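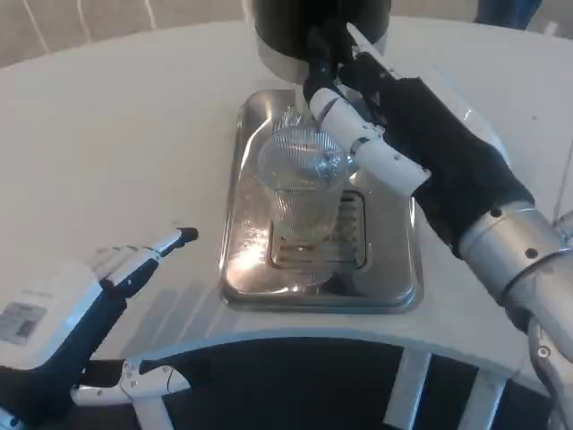
Afshin Amini asks if the tray can be lifted out without taking the coffee head away first, and whether a tall cup still goes under the spout when the grate is in its place. Yes to the two questions. The grate comes up with one finger, the tray comes up after it, and the head stays where it is. For the tall cup please see the part about height further down, as it depends on which column you order.

# Quintero coffee head with recessed drip tray

The Quintero is a coffee head for tables and counters where the guests stand close to the place the coffee comes out. The boiler, grinder and water parts are in a separate cabinet, so at the table you have only the head, the spout and the tray. It is made by Flistmont and we sell it, install it and keep the spare parts in our workshop in Osow.

Most of our customers have it in a waiting area, a small office kitchen or a hotel breakfast room. It can work in a café also, but for a café with a long line in the morning we would propose two heads on one cabinet.

## The head

The housing is a black cylinder with a silver lower rim. The spout is black and ends in a short chrome tip, and the collar that goes around it is chrome with fine ridges. The ridges are useful when you unscrew the collar with wet hands. Turn it to the left, a quarter turn is enough, and do it when the machine is switched off and has cooled down.

The collar should be wiped every evening. Coffee oil sits between the ridges and after some days it becomes brown and sticky, and then you need a small brush and much more patience.

## The tray

The tray is stainless steel with rounded corners and a raised rim, and the grate in the middle has parallel slots. Under the grate is the drain. You can connect it to a waste pipe of 15 mm inside diameter, or to the closed container which we deliver with the head. If you choose the container, please empty it daily, also when it is not full. Old coffee water smells. 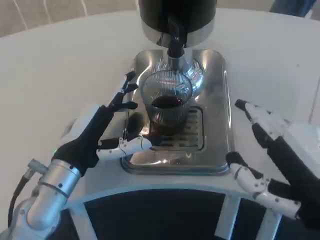

*Quintero head and tray on a white rounded tabletop, with a small coffee in a clear ribbed cup.*

The steel is polished and it shows everything: drops, finger marks, the scratches from a hard sponge. Some customers like this and some do not. If you belong to the second group, order the brushed tray. It has the same size and the same price, only the delivery is longer.

For cleaning we recommend:

- warm water and a soft cloth for the tray and the rim
- a drop of dish soap for the grate, then rinse well
- a dry cloth at the end, or the water leaves spots
- no chlorine, no steel wool, no scouring powder

The grate may go in the dishwasher. The tray may not, as the seal under the rim does not like the heat.

## Cups and height

The head is fixed and does not move up and down, so you must choose the height before you order. With the standard column there is 15 cm free between the grate and the tip of the spout. With the high column it is 18 cm. The high one is the better choice if you serve in tall cups, but a small espresso cup will then stand rather low and the coffee can splash a little over the saucer. For this we have a wire step that you put on the grate.

Put the cup in the center of the grate, directly under the tip. Ribbed cups are easy to hold and they stand well on the slots. Cups with a very narrow foot are less good, the foot can go a little between two bars and the cup leans. We advise to try your own cup in the showroom before you decide.

## Your tabletop

The tray is let into the surface, so a hole must be cut. We send a paper template with every order. The tabletop can be straight or round, it makes no difference for the tray, but on a round table please leave enough flat space at the front so that the lip lies down completely. A lip that hangs in the air on one side will let water run under it, and the underside of the table will suffer.

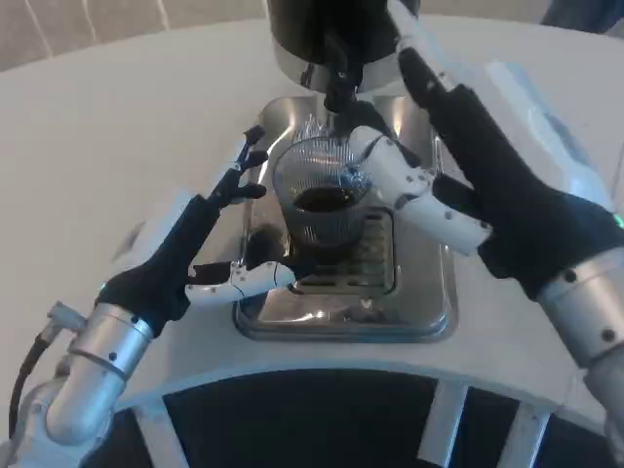
The seal must go all the way around and the two ends of it must meet at the back, never at the front. Press it down with the thumb before you tighten the clips from below. When the clips are tight, pour a glass of water along the rim, wait, and look under the table with a lamp. If it is dry you can connect the drain.

For stone tops the hole should be cut by a stone workshop. We work together with Platov, they know the template and they can come to measure. Their work is on a separate invoice.

## What is in the box

- coffee head with spout and collar
- column, standard or high
- tray, grate and seal
- waste container with hose
- paper template and clips
- 2 spare seals for the spout

The cabinet with the boiler and grinder is ordered separately. Cups are not included.

## Service

The spout seal should be changed after 3,000 cups. The counter in the cabinet shows a yellow lamp when this point is reached and you can do the change by yourself, the instructions are glued inside the cabinet door. The guarantee is 2 years on the head and on the tray. Scratches in the polish are not covered, and damage from lime is covered only if the water filter was in use.

Heads with the high column are out of stock at the moment – the next ones arrive in August. The standard column can be sent right away. If you want to order both the tray and the cut tabletop, write us the thickness and the material of your top and we will send you an offer.

Page updated 2018-07-30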